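Jondstead site, sorting bench notebook
March, entry after the morning shift

Started 7:40. Shazia opened the bench, I came in when the arm was already homed. Zorilon controller updated last night by Emiliano, no errors in the log. Speed left at the old setting until we agree to change it.

What I want to write down today is mostly about the people and less about the grip force. Before the arm, two of us stood here the whole morning and filled sample kits by hand. Now one person watches and the second is free, but "free" is not defined. Shazia says she is asked to do small jobs in four different places and finishes none of them. I have the same feeling. In the old plan from Loruten there was a line that the second operator "supports other tasks". We should ask them to write which tasks, and who gives them.

Also the watching itself is tiring in a new way. With hands busy, the time went fast. Now I look at the arm for 30 minutes and then I notice I did not really look for the last part of it. Emiliano proposes to change the person every 30 minutes. I agree, but then the change must be in the rota and not only between friends.
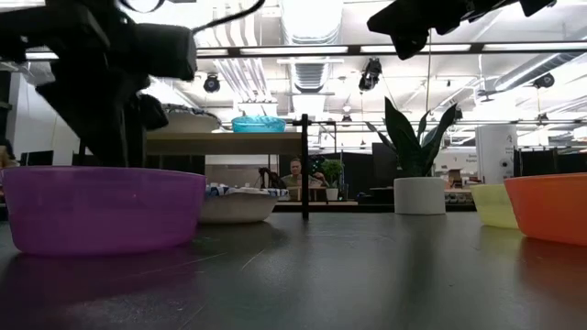 Layout of the bench is still decided by whoever comes first, and this must stop. Jadoon (the planning sheet, version 2) gives a fixed position for every bowl, but the sheet uses only numbers, and on the floor we all speak in colors. Shazia says "the purple one", the sheet says position 1, and a new person has to translate. I propose we write the colors in the sheet: purple on the left, then the cream bowl with the blue and white packages, yellow and orange on the right side. The plant between them I would move to the desks. It is nice to have, and I know who brought it, but the leaves are tall and I prefer to keep them away from the arm.

Pick test after the break: 10 picks from the cream bowl, 2 missed. Both misses with the package lying flat. Same as last week, so I don't think the update changed anything there.

Talked with Shazia about who may press stop. She was not sure if she must call Emiliano first. No – everybody at the bench may stop it, any time, and write the reason after. I will put this on paper and tape it next to the controller.

To do:
Ask Loruten about the second operator text.
Colors into Jadoon sheet (me).
Rota with 30 minute changes – Emiliano.
Repeat flat package test with slower approach.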